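Accommodation Services Helpdesk
Ticket 418: Padded outerwear, storage and loss of loft
Category: Bedrooms and soft furnishings
Site: Gebretsadik House, upper floor
Raised by: Tekle Lencho
Assigned to: Folke Nordin
Status: Resolved, with one item open

Initial report

The resident of Room 17 reports that a grey quilted jacket, stored over the summer in a compression bag, has not regained its shape. The padding is said to have gathered at the lower end of several channels, leaving the upper part of each thin. The resident also reports a stale smell from the bag and asks whether the jacket may be put through the house tumble dryer. A second question concerns where padded coats are to be kept, as the wardrobe in Room 17 has a short hanging rail and the coat rests on the shoe shelf when hung.

First response (F. Nordin)

The report has been accepted under soft furnishings, although clothing is ordinarily the responsibility of the resident. The storage bags were supplied by this office, and the matter of the rail is plainly ours.

The resident was asked to supply the following before any treatment was attempted:

- the wording of the care label, in full
- whether the padding is down or a man-made fibre
- how long the jacket had been compressed
- whether it was fully dry when packed

The resident was also asked not to use the dryer in the meantime. The Weller machine in the laundry room runs hot on its standard setting, and nylon shells have been marked by it in the past.

Reply from resident

The care label gives a polyester filling and permits tumble drying at low heat. The jacket was packed in the spring and had been worn in light rain the day before. The resident believed it to be dry but had not checked the cuffs or the inside of the pockets.

Assessment

Polyester padding will usually recover from compression if it is loosened by hand and given air and time. Where it has clumped, the usual cause is moisture left in the filling at the time of packing. The smell reported is consistent with this. There was no report of mould, and the resident confirmed on request that no spotting could be found on the lining.

Steps advised

1. Remove the jacket from the bag and dispose of the bag. It should not be aired and used again.
2. Empty all pockets and close the main zip.
3. Lay the jacket flat on the bed, over a clean cover, and work along one channel at a time, easing the padding apart between finger and thumb. Do not pull at the stitching.
4. Turn the jacket over and repeat from the other side.
5. Hang it on a broad hanger, away from the radiator, with the window open for a day.
6. If lumps remain, tumble on the low setting for no longer than is needed to warm the filling, with two clean tennis balls. The low setting on the Weller is selected by turning the dial to the left of the start position, not to the right.
7. Shake well, holding by the shoulders, and hang again until completely cool.

Follow-up one

The resident completed steps one to five and reports that the body of the jacket is much improved. The sleeves remained uneven. The smell had gone after airing.

Step six was then authorised. Robel Negash was present in the laundry room to set the dial, as the printed markings on that machine have worn away. New markings have been requested.

Follow-up two

The resident reports that the sleeves have recovered, with the exception of one channel above the left cuff, which is still thin. It was agreed that this may be left as it is. Further tumbling is not recommended, as repeated heat will shorten the life of the outer fabric.

Storage: short rail in Room 17

Berhanu Hailu inspected the wardrobe. The rail had been fitted at the lower of two positions, presumably when the shelf above it was added. It has been moved to the upper position and the shelf removed to store. The coat now hangs clear of the shoe shelf.

The remaining rooms on the upper floor have wardrobes from the same supplier, Plevell, and will be checked in September when rooms change hands. This is the open item on the ticket.

Revised guidance on bags

The supply of compression bags for padded clothing has been withdrawn. Some 50 remain in the linen cupboard and may be issued for blankets and spare pillows only. For jackets, quilted waistcoats and sleeping bags, residents should ask for the loose cotton sacks. These take up more space, and residents with little room under the bed may leave one sack, labelled with name and room number, in the box room.

Before packing any padded item, residents are asked to:

- wear or hang it indoors for two days after its last use outside
- feel along the cuffs, hem and hood for damp
- check both inner and outer pockets
- fold it once across the middle, loosely, and place it at the top of the sack with nothing above it

Duvets supplied by the house are not covered by this guidance. They should be returned to the linen cupboard unfolded from their covers, and the covers placed in the laundry hamper separately.

Closing note (R. Tannous)

The resident has confirmed that no further action is required in respect of the jacket. No charge has been made for use of the dryer. The ticket will remain visible on the Nodus board until the remaining wardrobes have been inspected, after which it will be archived. Any resident with a similar difficulty should quote the ticket number above and should not begin at step six.

Last updated: 18 July 2020

Related tickets
Feather pillow, leaking at seam
Wardrobe door will not close, ground floor
Request for additional hangers
Laundry room: worn dial markings
Box room: labelling of stored items

Accommodation Services Helpdesk, Gebretsadik House | Contact the duty desk | Copyright Accommodation Services | Back to top

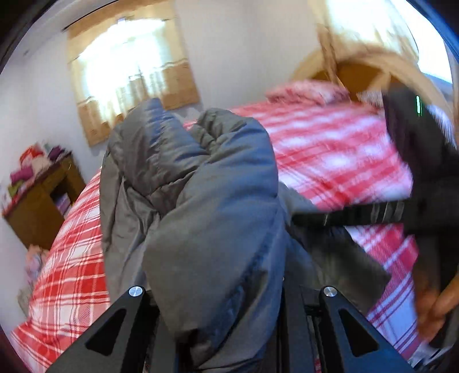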